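Makis: handheld gripper recordings, student project

Data card for the October release. Makis is the tabletop manipulation set of the Karaca robotics club. Each operator works with a pair of handheld grippers, and the three stills come from one session.

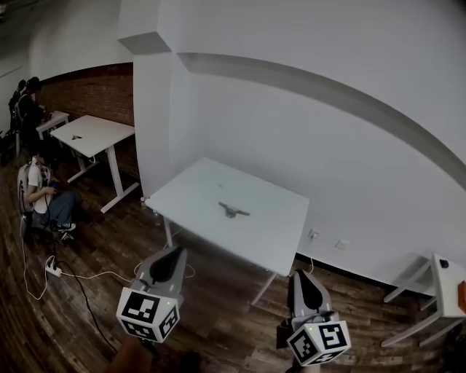
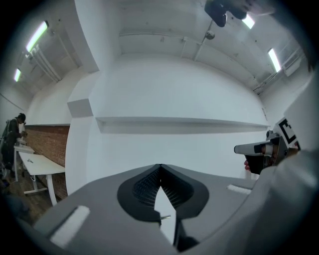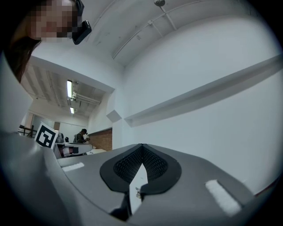

Contents
2,030 episodes, 21 tasks, 15 operators. An episode is one attempt at one task, including failed attempts. Failures are labeled in the index and should be filtered out before training a policy.

Layout
Each episode folder holds one head video, left and right gripper video, a pose file and a jaw width file. Gripper video is fisheye and is stored uncorrected. Lens parameters are in the calib folder, one file per gripper. Do not swap left and right.

Splits
The first 1,000 episodes are the set used for the club's Trolen baseline. The rest were added later with the same task list. No operator appears in both train and test.

Known problems
Pose drops out when a marker leaves the head view. Gaps are written as NaN and are not interpolated. Jaw width is noisy near full close. Faces were pixelated before export.

Loading
Use the reader in Wornon, version 2 or later. Older versions ignore the NaN rows and shift the timestamps.

Maintainers
Hülya Saraç (recording, calibration)
Sevim Yazıcı (index, splits)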